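Feeding height and the deep-chested dog

Raised feeding stands are sold to owners of large and deep-chested dogs on the strength of a claim about bloat. The claim is usually printed on the box. My view is that a stand should be treated as a piece of furniture, chosen for the dog's neck and the owner's back, and that breeders should stop listing one as required equipment in their puppy packs.

Gastric dilatation and volvulus is a serious condition and I do not wish to make light of it. The stomach fills with gas, may then rotate, and the dog needs a surgeon at once. Risk rises with age, with a deep and narrow chest, and with an affected parent or littermate. Fast eating is also commonly listed. The evidence on bowl height is mixed. Some of the published work found more cases among dogs fed from raised bowls, other work found no clear link, and owners who already feared bloat were the likeliest to have bought a stand. That last point makes any simple comparison weak.

I keep two lurchers, and both eat from steel bowls on a rubber mat. For a time I used a Skovar stand set at 23 cm. The older dog ate at the same speed as before and the younger one learned to tip it. I then tried the Bendex model, which has a wider base and does not tip, but its ring is cut for a bowl size that few other makers supply.

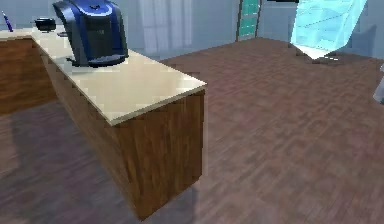 Wood-grain kitchen units with a pale worktop.

Meal size and pace deserve more of the attention that height now receives. Splitting the daily ration into two meals costs nothing. A ridged bowl slows most dogs, though a long-muzzled sighthound may struggle with the narrower patterns and should be given a shallow one. Hard exercise straight after food is best avoided, and a rest period is easy to arrange.

There is a fair case for raising the bowl where a dog has a stiff neck, sore elbows or a disorder of the gullet. In the last of these a vet may want the whole front end lifted, which an ordinary stand does not do.

What I object to is the fixed rule. A puppy pack I was shown in August gave a stand height for adult hounds to the nearest centimetre, with no source, and left out the early signs of bloat entirely. Unproductive retching, a tight belly, drooling and restlessness would have fitted in the same space.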